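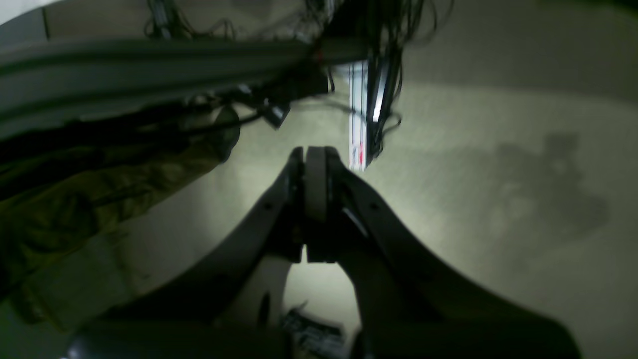

Walunell Gripper Comparison: Minutes of the Working Meeting
Held February 8, 2021, Furnival Building, ground floor meeting room
Chair: Yvonne Blackburn
Present: mechanical, controls and data groups. Purchasing joined for item 5.
Apologies: none received.

1. Minutes of the previous meeting
Accepted with one correction. Under item 3, "finger stroke" should read "finger travel at the tip." The two values differ on the Pumberg gripper and the wrong one had been copied into the comparison sheet.

2. Actions carried forward
2.1 Mounting plate for the Zatel controller. Closed. Plate fitted, ground strap moved to the rear bolt.
2.2 Written procedure for changing fingers. Open. Draft is with the mechanical group. The torque value for the finger screws is still missing.
2.3 Single naming scheme for log files. Closed. Run number first, then gripper, then controller. Older files will not be renamed.

3. Gripper comparison
3.1 The mechanical group reported on the curved fingers and the Pumberg parallel jaws. Both sets completed the planned 1,000 open and close cycles without load. No finger screw had moved against its paint mark on either set.
3.2 The loaded series is further behind. The curved set has completed 200 grasps. The Pumberg set stopped at 59 when the controller reported a position error and would not home. The error was cleared by a power cycle and has not been reproduced. The chair asked that the 59 grasps be kept in the record and that the series be restarted from zero under a new run number.
3.3 Grasp targets. Light tubes and small boxed parts will stay in the set. Bare circuit boards are withdrawn until a softer pad is available for the Pumberg jaws. The data group objected that this removes the only flat target. Agreed to substitute a blank board with no components on it.
3.4 Discussion of finger shape. The curved fingers leave an open arch behind the tips, and the floor can be seen through it from the wrist camera. The controls group considers this useful for final approach. The mechanical group noted that the same arch makes the fingers more flexible in side load and asked for a deflection measurement before the shape is accepted.

4. Wrist camera and controller
4.1 Field of view. With the present mount, the fingers take up the lower center of the view in both sets of stills circulated with the agenda. The controls group proposed tilting the mount upward by 4 degrees. The data group would prefer to leave the mount alone and crop in software, so that earlier runs remain comparable. No agreement. To be tried on the bench first, with the mount shimmed and no permanent change to the bracket.
4.2 Fingertip visibility. Dark fingers against a light surface gave a usable outline. The gap between the tips is harder to recover when they are nearly together. The detector currently reports "closed" in that case whatever the encoder says. The controls group will make the encoder value take precedence below a set opening, and log both.

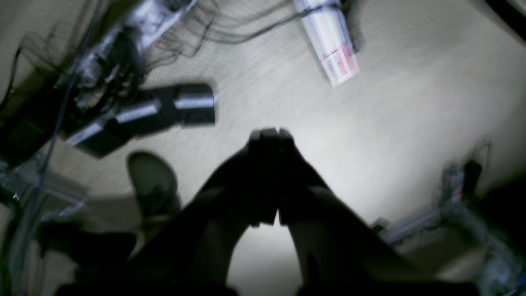 Figure 1. Wrist camera view with the black fingertips nearly touching; cables and a white tube with a red and pink label lie beyond them.

4.3 Cables. Thin dark cables cross the view in the circulated stills. The segmentation step marks some thin cables as finger edge, mainly where they run close to the tips. Two remedies were put forward: mask the cable region by hand, or train on stills that include cables. The second was preferred. The chair asked for a short note on labeling time before the work is approved.
4.4 Sharpness threshold. The data group wants every still below the threshold dropped automatically. The controls group pointed out that the controller has to act on soft images as well as sharp ones, and that dropping them would flatter the result. Agreed: keep all stills, store the sharpness score beside each, and report detection results with and without the low-scoring ones.
4.5 Zatel controller. Firmware was not updated during the period. It will stay at the present version until both loaded series are complete. The lag between command and first finger movement is to be measured on both grippers using the same cable length.

5. Purchasing
5.1 A second pair of Pumberg jaw pads can be ordered against the existing account. Approved.
5.2 Request for a spare wrist camera. Deferred to the May budget review. The controls group asked that the minutes record its view that one camera is a risk to the schedule.

6. Actions
6.1 Restart Pumberg loaded series under new run number. Mechanical group.
6.2 Side load deflection of curved fingers, both directions. Mechanical group.
6.3 Bench trial of shimmed camera mount. Controls group.
6.4 Encoder precedence at small openings, with both values logged. Controls group.
6.5 Note on labeling time for cable stills. Data group.
6.6 Torque value for finger screws, to be added to the draft procedure. Mechanical group.
6.7 Order jaw pads. Purchasing.

7. Other business
The emergency stop on the bench side of the cell is to be checked before each loaded run and initialed on the run sheet. Several recent sheets have the box blank.

Next meeting to be called by the chair once the Pumberg series is complete.

Minutes approved for circulation: Y. Blackburn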